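Ventilation des logements : mesurer le débit à la bouche

Par Hanane Tazi

La réception d'une installation de ventilation mécanique se limite encore, dans beaucoup d'opérations, à la vérification de la présence du caisson et des bouches. Le débit réel n'est pas relevé. Cette pratique devrait être abandonnée.

Sur la résidence Pirihi, livrée en mai, le bureau d'études Rilora a contrôlé 51 logements. Dans deux d'entre eux seulement, le débit extrait en cuisine atteignait la valeur de projet, fixée à 45 m³/h. Les écarts provenaient pour l'essentiel de gaines souples écrasées en faux plafond et de piquages mal étanchés. Aucun de ces défauts n'apparaît lors d'un contrôle visuel.

L'objection habituelle porte sur le coût. Un relevé complet au cône et à l'anémomètre a été facturé 700 euros par cage d'escalier. Ce montant reste inférieur à celui d'une seule reprise de faux plafond après occupation, sans compter le traitement des moisissures.

Le choix de la grille mérite la même rigueur. La section libre, et non la section frontale, détermine la perte de charge. Des lames serrées réduisent le passage et peuvent augmenter le niveau sonore, ce qui conduit certains occupants à obturer la bouche. Les fiches techniques devraient indiquer les deux sections et le débit pour lequel la perte de charge est donnée.

Je propose que le procès-verbal de réception comporte une valeur mesurée par bouche, signée par l'installateur, et que le solde du lot soit conditionné à sa remise.

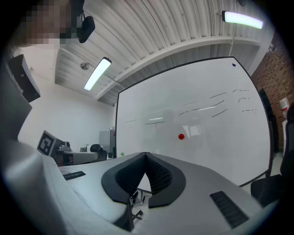

Grilles noires à lames parallèles sur un boîtier gris clair.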